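Stop fixing your bathroom before you sell

Third friend this year. Siham Bataineh, selling her place in Drarneck, agent tells her the bathroom is "dated" and she should redo it. So she did. 33 days without a sink. Brushing her teeth in the kitchen, kids too.

And for what? The buyers are ripping it out. Didn't like the tile.
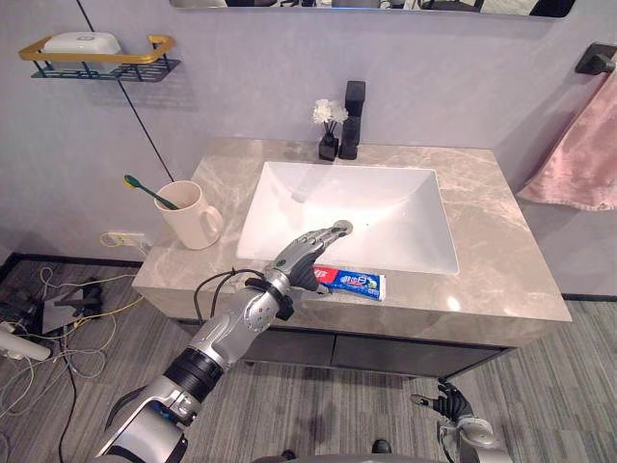
I get the argument — people decide with their eyes, first five minutes, all that. Fine. But a bathroom that drains and has a door that locks is a bathroom. My parents' house in Bevmont had the same vanity for my entire childhood and it sold on a Thursday, first showing. Avocado green. Nobody fainted.

Ayana Tsegaye says I'm cheap and she's probaly right. She also paid 60 bucks for a faucet handle. One handle!

Clean it. Fix the leak if theres a leak. Take your stuff off the counter when people come by. Then leave it alone and let the next owners pick their own ugly tile, with their own money.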